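Share (40)
Print this article
E-mail this article

The Shared Laundry Returns to Harkham

For most of the past generation, apartment buildings in Harkham were designed on the assumption that every household would do its own wash behind its own closet door. The basement laundry room, once a fixture of any building with more than a dozen units, was converted to storage or simply locked. That assumption is now being revisited. At Czarnecka Court, a residential complex of 248 apartments on the east side of the city, a shared laundry opened in April on the ground floor, and residents have taken to it more quickly than the building's management had planned for.

The room occupies space that had previously been a mail office and a bicycle store. It is reached directly from the main lobby and is open from 6 a.m. to 11 p.m. Design work was carried out by Flarent, a Harkham practice that specializes in the common areas of older buildings. The firm's brief was modest: provide good light, a dry floor, and enough table space that a family's wash could be folded before it went back upstairs.

Management had originally proposed a smaller room. A survey of tenants conducted the previous winter drew 456 written comments, and the subject raised most often was noise from washers installed in apartments with thin floors. The second was the cost of repairing them. Older units in the complex were never plumbed for laundry, and many of the connections added over the years had been made by tenants at their own expense. Leaks were frequent, and the damage was usually discovered by the household below.

The preference throughout the shared room is for front-loading machines. A washer of this type turns its load through a small pool of water at the bottom of the drum, which generally requires less water than filling a tub. It also spins at higher speeds, so that clothes come out with less moisture in them and need less time to dry. For a building that pays for water and power centrally, both considerations carry weight. 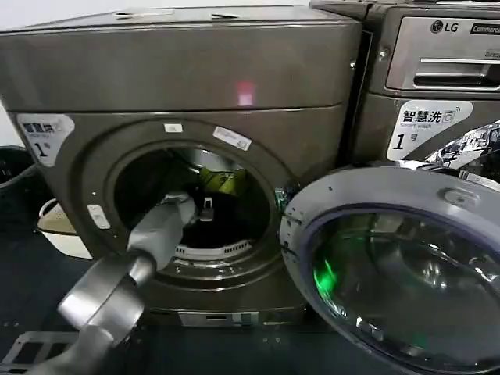

A front-loader with its door swung open and a yellow-green garment toward the back of the drum.

The front-loader does ask something of the people who use it. The thick gasket that seals the door can hold water, lint and the occasional coin, and if it is neglected it will begin to smell. The Harkham guidelines, posted at the entrance and delivered to each apartment, ask residents to check the drum for small items before leaving, to wipe the inside of the seal with a dry cloth, and to leave the door open between loads. Dark socks are singled out by name. They are easily missed against the back of an unlit drum, and the lost-and-found shelf held 47 of them by the end of the first month.

Detergent has proved a more delicate matter. Residents accustomed to older top-loading washers tended to measure far too generously, and the excess left a film on clothing and residue in the machines. A short printed guide now recommends two tablespoons for a normal load and suggests that towels be washed apart from lighter clothes. Fabric softener is discouraged for towels and athletic wear - it coats the fibers and leaves them less absorbent.

Booking is handled through Prutum, an online calendar that allows each household to reserve a two-hour period. Those who prefer not to use it may sign a paper sheet kept beside the door. Both systems are honored equally, although the early evening remains difficult under either, and management is considering whether one washer should be left unreserved at all times for urgent loads.

The folding tables have become the most heavily used part of the room. They were set at standing height after Flarent observed that people seldom sit down to fold, and they run the full length of the window wall. Sheets and comforters, which are awkward to handle in a small apartment, can be opened out completely. Several households have since given up their own washers and returned the closets to ordinary use.

A second shared laundry is planned for the north building, where work on the drains is scheduled to begin once the heating season ends. The room there will be somewhat narrower, and the tables will be hinged so that they can be lowered against the wall when the floor is being cleaned.

Print this article
E-mail this article
Comments (47)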